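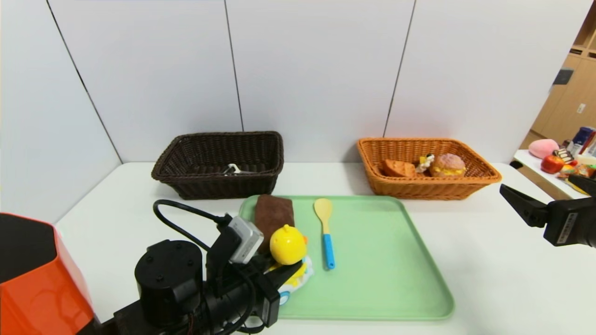 4.2 Pump replacement and water level recovery

Records for the Sevthorpe district cover 109 private wells, all of them drilled and cased. Owners filled out a one-page form when a pump was pulled, and the driller added the depth to water before the new pump went in. Seven wells had no usable depth reading and were left out of the drawdown analysis, though they were kept in the counts of pump age and type.

Figure 4. Two woven baskets on a white tabletop, the lighter one holding toy food.

Most of the pumps pulled were submersible units set well below the static water level. Jet pumps were found only in the shallow wells along the Molon road, where the water table is close to the surface for most of the year. The reason given on the form was usually loss of pressure at the house. Owners rarely mentioned sand in the water, but the drillers noted worn impellers and sand in the bowl on many of the same units. We treated the driller's note as the better source where the two disagreed.

Depth to water was measured with an electric tape from the top of the casing. Casing height above ground varied from one property to the next and was subtracted before the readings were compared. At wells where the pump had run that day, the driller waited until two readings in a row matched. This took longest in the tight clay-bound layers north of Sevthorpe, and at a few sites the crew left and came back the next morning. The deepest well in the set is 523 feet. It belongs to the former Pralik dairy and has been deepened twice.

Recovery after pumping followed the pattern described in Section 3. Wells finished in the gravel came back to their static level quickly and showed little change between February and late summer. Wells in the fractured rock recovered slowly, and their behavior was hard to predict from depth alone. Two neighboring rock wells on the Magyar property share a driller, a casing size and a pump model, yet one runs a household and a stock tank without trouble and the other has to be rested between uses. The drilling logs show water entering the better well at two levels. Only one entry is recorded for the other.

4.3 Pump sizing

Pump size was compared with the yield written on the original well log. Oversized pumps were common in the rock wells. An owner who loses pressure will often ask for a stronger pump, and the stronger pump draws the water down to the intake sooner. Where a low-level cutoff was fitted, the pump stopped and restarted many times a day. Where there was none, the motor ran hot and failed early. Replacing the pump with a smaller one and adding storage at the house solved the pressure complaint at most of these sites, according to the follow-up calls made by Kayode Wike.

The yield on the log is a weak guide in older wells. It was often taken by air lift over a short period at the end of drilling, and it says little about what the well can supply over a dry month. Screens also clog with iron deposits and fine sediment. We had a recent pumping test for only a small share of the wells, so the comparison here rests mainly on the original figures.

Pipe size, check valves and pressure tank condition were not recorded in a standard way and are not analyzed. Power supply was noted only where the well ran on a generator. The form was revised on 20 August 2022 to include these items, and wells visited after that date are reported separately in Appendix B.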